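Skaltumside cloth folding set

Notes on the cloths, the table and the fold labels. Maintained by Ravindra Kanaujia and Pankaj Dwivedi.

Contents
300 folding attempts, 12 cloths, 4 fold types. Each attempt has its own folder with the pictures and a short text file giving the cloth number, the starting state and the fold asked for.

Starting states are flat, crumpled or hanging. Hanging means the cloth is off the table when the attempt begins — how it was picked up is not labeled. 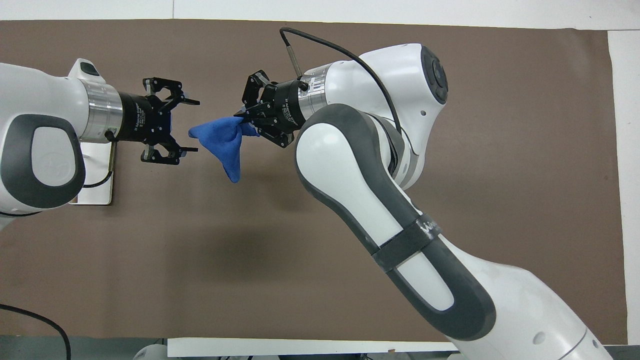 Cloth color is recorded as one plain word, with no shade. Pattern and hem go in separate fields, and either one may be blank. A blue cloth held up by one corner over the brown paper mat is entered as "blue, hanging, corner", even when the fabric droops into something close to a triangle. The triangle label is kept for finished folds.

Known problems
Cloths 4 and 12 were washed between sessions and came back slightly smaller. Their sizes in the table are from before the wash.

In 2 folders the text file gives the wrong fold type. Pankaj has the corrections and they go in with the January update.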